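Search products, downloads, support articles
Search

Nalton Floor Layer 3
Perception and planning software for mobile bases in racked workspaces

Jul 20, 2020
By the Nalton product documentation desk

Floor Layer is the part of the Nalton stack that decides where a mobile base may drive. It takes camera images, depth and wheel odometry, and produces a labeled ground map that the planner can read directly. Release 3 replaces the separate line detector and obstacle grid of Release 2 with one map and one set of labels. Sites that run Release 2 can convert their existing zone files with the import tool described under Upgrading.

The package has three processes. The segmenter labels each camera image. The mapper projects those labels onto the ground plane and merges them over time. The zone server matches the merged map against the rules for the site and answers queries from the planner. Each process can be restarted without stopping the other two, although the planner will hold the base at zero speed until the zone server reports a valid map.

What the segmenter labels

Six classes ship with the standard model: open floor, painted line, painted panel, fixed furniture, movable object and unknown. A seventh class, wall base, is off by default and should be turned on for sites with long plain walls, where it gives the localizer something to hold on to.

Painted line and painted panel are kept apart. A line is a boundary and carries a rule. A panel is a filled area of floor color, with or without lettering, and carries no rule unless one is assigned to it. Release 2 treated both as boundaries, and bases would stop at the edge of a filled panel as if it were a lane edge. Lettering inside a panel is not read. The segmenter treats it as part of the panel whichever way up it is seen.

Unknown is treated as occupied for planning purposes. The class is expected to shrink as the base moves and more views arrive. If an area stays unknown after three passes, the mapper writes it to the review list so that an operator can label it by hand.

Glossy floors

Coated floors are the main source of false obstacles on sites with overhead lighting. A reflection has a sharp edge in color and often in brightness, and a model trained on matte floors will call it a line or an object. Floor Layer applies two checks before a bright region can leave the open floor class.

The first is a parallax check. A mark painted on the ground stays where it is on the ground plane as the base moves. A reflection slides. The mapper keeps a short history of each bright region and rejects those whose projected position drifts more than 40 mm over one meter of travel. The second is a color check against the line colors listed in the site file. White and silver are the hard cases, and a site that uses white lane lines on a coated floor should raise the history length from its default.

Neither check works while the base is standing still. At startup the mapper holds bright regions as unknown until the base has moved, so the first meter of any run is driven at creep speed.

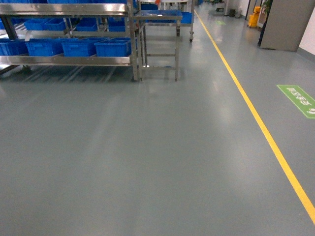 CLISTDALE, November – The view from the head camera at the rack aisle covers most of the cases the site file has to deal with. The yellow line is the lane boundary, with the rack and the steel table on one side of it and the walkway on the other. The green marking on the walkway side is a painted panel with white characters, and takes no rule. The long pale streak beside the line is reflection and belongs to open floor.

The rack needs more care than the floor does. Its shelf rails are bright metal and run nearly level across the view, and on depth alone the rails tend to drop out while the blue bins between them remain. The segmenter therefore closes the rack footprint from the posts and the lower rail together. The floor under the bottom shelf is visible to the camera but is marked as occupied, and this setting cannot be changed per site. Anything in the shadow there that cannot be classified stays unknown.

Tables and carts are handled by the overhang rule. The legs of a narrow table give a camera a clear view of the floor beneath the top, and a planner that works from floor labels alone will try to use it. The overhang rule projects the outline of any raised surface straight down and adds the clearance set for the base. Casters are detected as a subpart. Furniture with a detected caster is stored as movable even when it has not moved, and its footprint is checked again on each pass.

Zone files

A zone file is a plain text list of lines, sides and rules. Each line has a color, a name and a rule for each direction of crossing. The rules are allow, ask, slow and deny. Ask sends a request to the fleet manager and waits for a reply. If no reply arrives within the timeout, the crossing is treated as denied and the planner is told to replan.

Lines do not have to be drawn in the file. The mapper can propose them from a survey drive, and the operator then names each one and sets its rules. A survey drive should follow both sides of every line where the base is permitted to do so. Lines seen from one side only are proposed with a lower score and are flagged in the editor.

Worn paint is bridged across gaps of up to 100 mm by default. Longer gaps are left open and reported. Raising the bridge length is possible but will also join lines across genuine openings, and the editor shows a warning when two named lines are merged.

Planner interface

The zone server answers three kinds of query: whether a point is drivable, whether a path is drivable, and what the cost of a path is. Most planners need only the last of these. Cost is returned with the list of rules that contributed to it, so that a refused path can be traced to a named line or a named piece of furniture. The Fairweather planner reads this list directly. Other planners can use the C++ or Python bindings.

Updates are sent as changed tiles. A tile is one meter square. On the reference computer the delay from image capture to tile update is 70 ms with two cameras at full resolution. Adding a third camera is supported, but the segmenter will then drop to alternate images unless a second accelerator is fitted.

Camera placement

The model expects at least one camera mounted at head height and tilted down so that the floor fills the greater part of the image. Distant features are less useful than near ones, and a camera aimed at the horizon wastes resolution on wall and ceiling. Upper shelves may be cut off at the top of the image without affecting the result, provided the posts reach the floor in view.

Calibration uses the standard Nalton floor target. Run it after any change to the mount, and again if the tilt reading drifts by more than half a degree. The calibration tool refuses to save a result taken on a floor where the target itself shows a strong reflection – move the target or shade it and repeat.

Validation

The regression set for Release 3 holds 3380 labeled images from coated, painted and bare concrete floors. Every build is run against the full set before it is offered for download. The set includes standing and moving sequences, and the two are scored separately because the parallax check applies only to the second.

Customers may add their own images. Images added on site stay on site and are scored only by the local test runner. The runner reports errors by class pair, so a line taken for a reflection is listed apart from a reflection taken for a line. The first of these is the more serious and blocks the build by default.

Known limits

Transparent curtains are labeled unknown at close range and may be missed farther out. Standing water is not distinguished from a coated surface. Tape that matches the floor color is not detected. Hanging foliage and other soft material above the base height is ignored unless the height limit in the site file is set to include it.

Floor Layer is not a safety function. It does not replace the protective scanner or the emergency stop circuit, and the speed limits it sends are requests to the motion controller. The base must remain safe with all three processes stopped.

Upgrading from Release 2

Stop the mapper, export the zone file and run the import tool. Panels that were stored as closed lines will be listed for confirmation, one at a time. Named lines keep their names. Crossing rules are carried over, except for the old warn rule, which becomes slow. A new survey drive is not required, but bright regions rejected by hand in Release 2 are discarded during import and will be judged again by the new checks.

Release 2 maps cannot be loaded directly. Keep a copy of the old map until the imported site has completed a full drive with no entries left on the review list.

Options and ordering

Floor Layer 3 is licensed per base. The zone editor is included and may be installed on any number of desktop computers. The Cornwood simulation bridge is a separate item and needs the same release number as the zone server. Evaluation licenses include all features except fleet manager requests, so zone files that use the ask rule will load with those crossings set to deny.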